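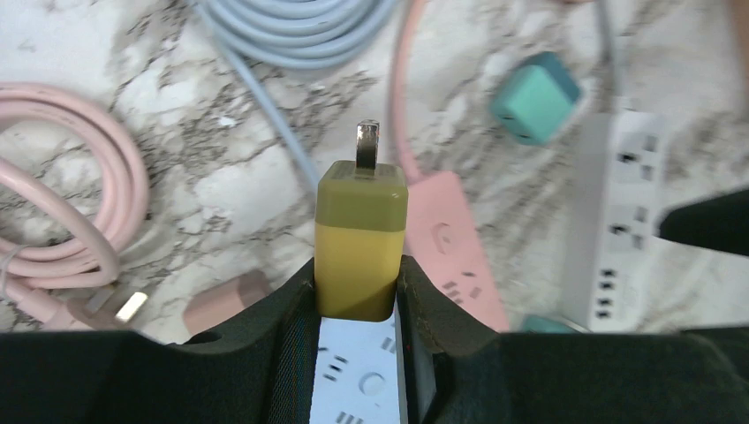 Rosaura Condori wrote to ask whether a charger block and its cable have to be bought as a pair. They don't. Any of our blocks will work with any cable that fits its socket.

Can I leave chargers in the power strip overnight?
Yes, if the strip is lying flat and nothing is covering it. We suggest switching off at the button when you go away.

How should I store a spare cable?
Coil it in loose loops and leave a short tail with the plug on the outside. Tight folds near the plug wear it out first.

Will a strip mark a marble top?
Not in normal use. Lift it to move it – don't drag it.

How do I clean the prongs?
Unplug the block and wipe them with a dry cloth. Do not use water or polish.

Do you sell blocks in other colours?
Yes, the Allum range comes in several. Yellow is order number 3878 and the long cable is 752.

What does delivery cost?
Orders over 40 pounds go free from our Milton shop. Ask for Giuliana Salazar if a parcel is late.

Page last changed 30 October 2006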